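To: tile-and-grout list
Subject: Re: Cleaning the joints without ruining them (digest)

Dear list members,

Thank you for letting me in. I read this list since December, but I did not write before, so please excuse my mistakes in the language. I would like to answer the question about gray joints, and also correct one thing I sent privately to two members. 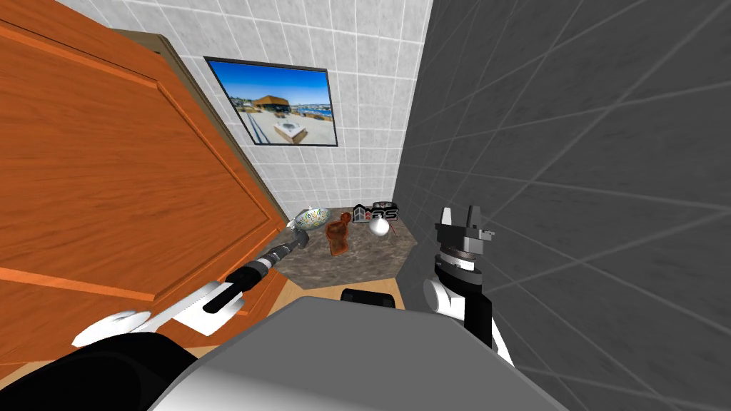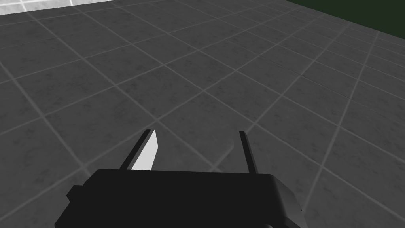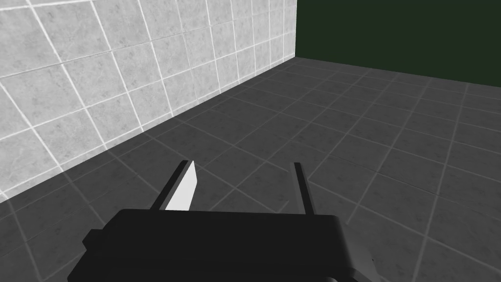 White square tiles with light gray joints are in the first one, a gray tiled floor in the second.

Volume 10, Issue 23

The message I am answering to:

> We moved into a house in Lustinitz with old tiles in the kitchen
> and in the passage. The tiles are fine. The joints were light gray
> once (I found a clean piece behind the stove) and now they are
> the color of tea. I tried vinegar two times. The first time
> it helped a little, the second time the joint became sandy and
> I could pull out pieces with my fingernail. My neighbor says I must
> take everything out and fill again. The shop says I only
> need a stronger cleaner. Who is right? And is it a bad idea
> to paint over the joints? I have seen pens for this.

Both are a little right, I think, but please stop with the vinegar first. Ordinary joint filler is made with cement, and cement does not like acid. Vinegar takes away the dirt together with a thin layer of the joint, so it looks cleaner on the first day. After that the surface is rougher than before, and the new dirt holds better. When you did it the second time, the acid could go deeper. This explains the sand under your fingernail.

Before you buy anything, I would make a small test. Choose a place where people walk and one place where they do not, for example under the table. Put a few drops of water on the joint. If the drops stay on top for some minutes, the joint is still closed and you have only a cleaning problem. If they disappear and leave a dark spot, the joint is open and it drinks everything you pour on the floor, including the dirty mopping water. In our apartment in Zondmont the wall was closed and the floor was open, although the same man did them in the same week. So please do the test in both rooms.

For the closed joints I use the following. Mix baking soda with water until it is like thick yogurt, put it on the joint with an old toothbrush, and leave it for 10 minutes. Then brush along the joint and not across. Wipe it with clean water, change the water, wipe again. The second wiping is the part I did not do for many years. I thought the white film was coming from the tiles, and I even complained to the shop about it. It was only my own soda.

For grease near the stove, soda alone is weak. There I use oxygen bleach, the powder that you put with laundry, in warm water. Wear gloves and open the window. Please do not mix it with the vinegar that is left in your bottle, and never mix chlorine bleach with anything at all. One member wrote last month that she mixes "a bit of everything" in one bucket. I hope she has read the answers.

For the open and sandy joints your neighbor is right, but only for these places. You do not need to take out the whole floor. Press with a wooden stick along the joint, and mark with a piece of tape where it crumbles. I did this in the evening, when my children were sleeping, and in the morning I had a floor full of small blue flags. It looked terrible, but the bad joints were all between the door and the sink. The rest of the room was healthy.

To take out the old filler I used a hand saw for joints, the cheap kind with two blades. An electric tool is faster, but I have cut into the corner of a tile with it and I still see this corner every day. Go down until you have some depth, as thin new filler on top of old filler will break away. Vacuum the dust very well and wet the joint a little with a sponge before you fill it.

About the color. The dry powder in the bag, the wet mix, and the finished joint are three different grays, and the small card in the shop is a fourth one. I bought a 500 gram bag of the gray from Emard, mixed two spoons of it, and filled one short joint behind the refrigerator. After it was dry for two days I could compare. It was too blue. Then I bought the next warmer color and that one was good. So if you can get a small bag, get it, and do not throw away the paper with the number of the color. I have glued mine inside the door of the cabinet under the sink.

And now the pens. I do not have much against them on a wall. I used a Ye pen in the bathroom above the basin, and it still looks decent. But I would not do it on a floor where people walk with shoes, and I would not do it on sandy joints anywhere. The paint holds to the sand and the sand holds to nothing. Also, when the color goes away it goes in patches, and patches look more dirty than an old joint which has the same color everywhere.

After the repair, wait before you put a sealer. The bag will tell you how long. Mine was saying one week, and I waited two because it was raining and the kitchen was damp. Put the sealer with a thin brush and take the extra from the tile at once with a dry cloth. If you forget it, you will have shiny stripes, and these are harder to remove than all the dirt we are speaking about. Repeat the drop test the next day.

My correction: to two members I wrote that the sealer must be renewed every year. I have read my bottle again, and it says to renew it when the drops do not stay on the surface anymore. On our wall it was not necessary until now. On the floor by the sink I did it again after one winter. I am sorry if somebody bought too much.

I have also a question for the list. Between the floor and the wall, in the corner, the man in Zondmont put the same hard filler as in the other joints, and it has a crack along the whole length. I understand that there should be silicone in this place. Must I take out all the hard filler before the silicone, or is it enough to scrape it to some depth? I found both answers in the archive and both sounded very sure. The gap is narrow, my saw goes in only with one blade, and I am afraid to damage what is behind.

If somebody has done it in an old house, please write which tool you used. I can read answers in German too.

With kind regards from Zondmont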